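Subject: Re: [homearms] Handeo gripper kit - anyone using it on laundry?
Date: December 7, 2022

> Has anyone on here had the Handeo two-finger kit on an arm for more than
> a weekend? I'm looking at it for a laundry project and the product page
> is all blocks and soda cans. Mostly I want to know how it does with
> cloth, and if the wrist camera that comes with it is any good. Also, is
> the Plisik software worth paying extra for?

Hi! Yes, me, and on laundry too, so you get the long answer.

I bought the kit in April with the Koller mounting plate, which you'll want unless you enjoy drilling. It went on in an evening and the cable was long enough (my old Uver one wasn't, and I never stopped being mad about it). I've done 233 pick attempts with it on washer loads, all logged, mostly small stuff like napkins and rags with a few T-shirts mixed in.

Cloth is where it earns its money. The fingers are narrow at the tip and they'll pinch a fold without needing to find an edge first, so on a bunched-up item you can aim at the middle and let it close. I have mine coming at the washer door with the basket right beside it, which keeps the move short.
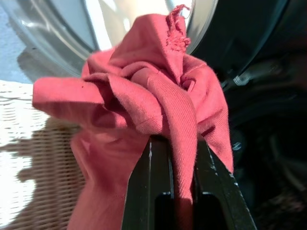 Wrist camera view, red cloth in the fingers at the washer door.

What it's bad at is letting go of anything frayed. Loose threads find the gap behind the fingertip and hang on, and then the arm waves the thing over the basket like it's saying goodbye. I trimmed the worst rags and slowed the opening move way down, and that got rid of most of it. Two layers at once is the other headache. If you need exactly one sock every time, this kit won't do it by itself.

The camera is fine! Colors are decent and you can see the weave on a cloth when it's held up close. It does not like a sunny window next to a dark drum, though. Pale things go white and the inside of the washer goes black, and the auto setting can't make up its mind. Lock the exposure if you can. Fast movement is worse - anything quick and close to the lens turns to mush, hands included.
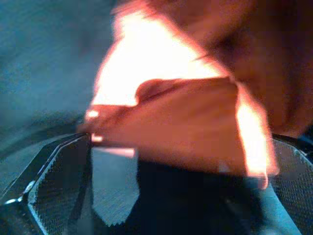 Plisik, and is it worth the extra

Kind of? You get 200 saved moves instead of 7, plus a replay button that I use constantly. Setup was a pain on my old laptop and the help pages assume you already know what everything is called. I'd run the free version for a couple of weeks first and see if you bump into the limit. I did, pretty fast, but I save a new move every time I change my mind.

One more thing, order spare finger pads along with the kit. I'm on my second pair already and shipping on its own costs nearly as much as the pads do.

Happy to send my grip settings if you tell me which arm you've got. They're for a front loader, so a top loader would need the whole approach redone.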